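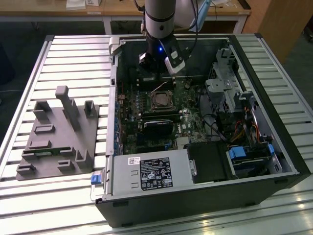

Frequently asked questions for supporters and members, Pirkdale Football Club

The questions below are the ones which come to our office most often, by telephone and by letter. The answers are valid for the coming season. Last changed on Jun 8, 2025.

When can I renew my season ticket?

Renewal is open during the whole month of June. Your seat is kept for you until the last day of the month at midnight. After this the seat goes to general sale and we can not give it back, even if you had it for many years.

How much is a season ticket?

A place in the standing area is free for members under 12. For all other categories please look at the price table at the ticket window or ask by e-mail. The prices for the Hutard stand were not raised this year.

How many people can enter the ground?

The ground is approved for 1,851 spectators. Of these places, 780 are seats, all of them in the Hutard stand. The rest is standing on the two long sides and behind the north goal.

Can I choose where I stand?

Yes, with one exception. The part behind the north goal is given to visiting supporters when the other club asks for it in time. We announce this on the notice board and on the first page of this website.

Who is the coach for the new season?

Keabetswe Visser stays with the first team. The contract was made longer by one year in spring. The assistant coach has left us for family reasons and the position is still open at the moment of writing.

Is it true that the club will play with three defenders now?

We receive this question more often than you would think. The office does not know it and can not answer it. The coach speaks with members at the open evening before the first home match, and questions of this kind are welcome there.

Why was our striker sold to Brotau?

He was not sold. He was with us on loan, and the loan ended. Brotau had the right to call him back and they used it. We asked for a second year and the two clubs did not come to an agreement about the wages.

Do you play friendly matches before the season?

Four are agreed so far. Three are at home, and the fourth is away against Brotau. A visit to the tournament in Kurtuluş was also discussed, but the travel is too expensive for us this year. Season tickets are not valid for friendly matches, except for the first one.

How do I become a member?

Fill in the form, sign it, and bring it to the office or send it by post. A member under 18 needs also the signature of a parent. The membership begins on the first day of the next month.

Do members have a vote?

Every member from 16 years has one vote in the yearly meeting. You must be a member for at least six months before the meeting. It is not possible to vote for another person or by post.

Who decides about the coach and the players?

The board decides about the coach. About players decides the sporting director, Nobuhle Motaung, together with the coach and inside the budget which the board has set. Members do not vote about transfers. There was a proposal to change this at the last meeting and it received 56 votes, which was not enough.

I lost my season ticket. What now?

Please tell us as soon as possible. We block the old card and make a new one for a fee of 10 euros. If you find the old card later, please throw it away, it will not open the gate any more.

May I give my ticket to a friend for one match?

Yes, if it is the same price category. A reduced ticket can not be used by an adult who pays full price. At the gate they can change it against payment of the difference.

What happens if a match is stopped or moved?

When the match is moved to another day, your ticket is valid for the new day. When it is stopped before half-time and played again from the beginning, the ticket is also valid. When it is stopped after half-time, we follow the decision of the league.

Can I bring a flag or a drum?

Small flags are allowed without asking. For drums and for large banners please write to the office three days before the match. Smoke and fireworks are forbidden everywhere in the ground, also in the parking area.

Is there a place for wheelchairs?

There are places at the front of the Hutard stand, on the side of the main entrance. One accompanying person enters free. Please reserve by telephone.

My question is not here.

Write to the office or come by during opening hours. On match days the office closes two hours before kick-off.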